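Drorero opens a second store in Lunby

16 February 2024

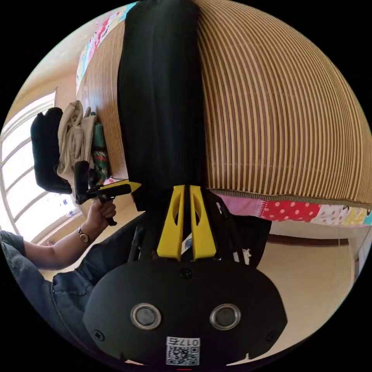 I'm Tolera Gudeta, and I get to share some news I've been sitting on for weeks – Drorero is opening a second store, right in the middle of Lunby! We've taken the old Palatier bakery on the corner, all 165 square meters of it, and yes, the big front windows are staying. You'll find our full range of secondhand books there, plus a reading room upstairs with coffee from our friends at Akl. Last year 3683 of you signed our wish list asking for more space, so thank you – I read plenty of those notes myself. Doors open at the end of February. Come say hi!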